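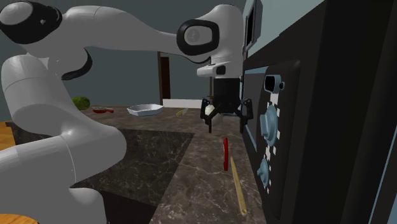

Computer rendering of a kitchen with a sink set into a brown marbled countertop.

Clundby Water Department Publishes Results of Kitchen Tap Survey

CLUNDBY, January 2023 - The Clundby Water Department has published the results of its residential kitchen tap survey, the first citywide review of drinking water at the point of use since the Bedon treatment plant was rebuilt. The survey tested cold water drawn from kitchen faucets for lead and copper, and asked residents to report the age and type of their plumbing where they knew it.

A total of 1,201 households signed up to take part. Of these, 1,181 returned a sample that the laboratory could use. The remaining bottles were either not returned or did not hold enough water to test. Samples from 64 homes showed lead above the level the department had set for follow-up. All of those households have been notified by letter and by telephone, and each has been offered a second test and a filter pitcher at no charge.

Water leaving the Bedon plant was tested on the same schedule as the homes. Lead was not detected in any of those samples. The department has concluded that the lead found at kitchen faucets comes from service lines, solder and older fixtures on private property, and from a number of city-owned line sections that were already listed for replacement.

Where the results were found

Most of the homes above the follow-up level are in 3 areas: the blocks on either side of Guerreiro Avenue, the Old Mill section, and the streets south of the rail yard. These areas contain much of the oldest housing in Clundby. Many of the buildings were put up before the city kept a complete record of service line materials, and the paper tap cards for several streets are missing or cannot be read.

Homes in the newer subdivisions east of the reservoir showed very few elevated results. The department notes that two of the homes in that part of the city had recently installed salvaged faucets, and it asks residents who buy used fixtures to check that they are certified for drinking water before putting them in.

Copper results were below the follow-up level at every address. Some residents had reported blue or green staining around the drain, and those households received a separate note on water that stands in copper pipe overnight. A stain of this kind does not by itself mean that the water is unsafe, but the department will send an inspector on request.

Line replacement on Guerreiro Avenue

Replacement of the city-owned sections on Guerreiro Avenue will begin in May, weather permitting. Work will move from the river end toward the courthouse. Crews will close one lane at a time, and street parking will be suspended on the block where work is taking place. Trash and recycling pickup will continue on the usual days, although residents may be asked to bring carts to the nearest corner.

Property owners on the avenue will be given the chance to replace the private part of the line at the same time. Where the owner agrees, the city will carry the cost of the work up to the point where the pipe enters the building. Where the owner does not agree, the crew will connect the new city section to the existing pipe and the household will receive a filter pitcher with replacement cartridges. Tenants may request a pitcher whether or not the owner has signed the agreement.

Owners should read the agreement closely with regard to finished surfaces. The city will restore sidewalks, curbs and lawns. It will not restore private paving, retaining walls or ornamental planting, and it will not carry out work inside the home beyond the shutoff valve. Kitchen faucets, under-sink connections and countertops remain the responsibility of the owner.

Each address will receive a written notice before water is shut off. The shutoff is expected to last for part of one working day. After service is restored, residents should remove the screen from the kitchen faucet, rinse it, and run the cold water until it is clear. Instructions will be left at the door in English and Spanish.

How the samples were taken

Participants were given a bottle, a label and a one-page instruction sheet. They were asked not to use any water in the home for several hours, which in most cases meant overnight, and then to fill the bottle from the cold side of the kitchen faucet. Hot water was not accepted. Homes with a filter attached to the faucet were asked to remove it or switch it to bypass before filling the bottle.

The department chose the kitchen faucet as the only sampling point in the home because most water used for drinking and cooking is drawn there. Results should not be read as a measure of water at bathroom taps, basement sinks or outdoor spigots - conditions can differ from one fixture to the next, even in the same house.

Bottles were collected from the porch or returned to the customer counter at City Hall. A contract laboratory carried out the analysis. The department reviewed any result that was far out of line with neighboring homes and repeated the test where the participant agreed.

The survey was open to any household on city water. Participation was by choice, and the homes tested do not form a random sample. Apartment buildings are underrepresented, and the department intends to contact building owners directly before the next round of testing.

Looking up a result

Participants can view their own result through Plurkier, the city's online utility account system. After signing in, select "Water Quality" and then "My Samples." The result is shown with the date of collection and a plain-language explanation. Households without an online account may ask for a printed copy at the customer counter. Photo identification or a recent water bill is required.

Results for single addresses will not be posted publicly. A map showing results by block group is available on the department's page and at the main library. Blocks with only a few participating homes have been combined with the blocks next to them so that no household can be identified.

Residents who did not take part may still request a test. Requests will be filled in the order received, with priority given to homes where a child under six or a pregnant person lives, and to licensed home day care providers. There is no charge for the first test at an address.

General advice for households

Until a home's service line and fixtures are known to be free of lead, the department recommends the following:

Use only cold water for drinking, cooking and preparing infant formula.

Run the faucet before using water for drinking if it has not been used for several hours.

Clean the faucet screen regularly, and replace it if it is damaged.

Use a filter certified for lead reduction, and change the cartridge on the schedule given by the manufacturer. Boiling does not remove lead from water.

Parents who are concerned about exposure should speak with their child's doctor or with the county health clinic, where blood testing is available.

The full report, including laboratory methods and the replacement schedule for the remaining streets, may be read at City Hall, at the main library and on the department's page. Written comments on the schedule will be accepted until the end of next month and should be addressed to the Clundby Water Department, Service Line Office.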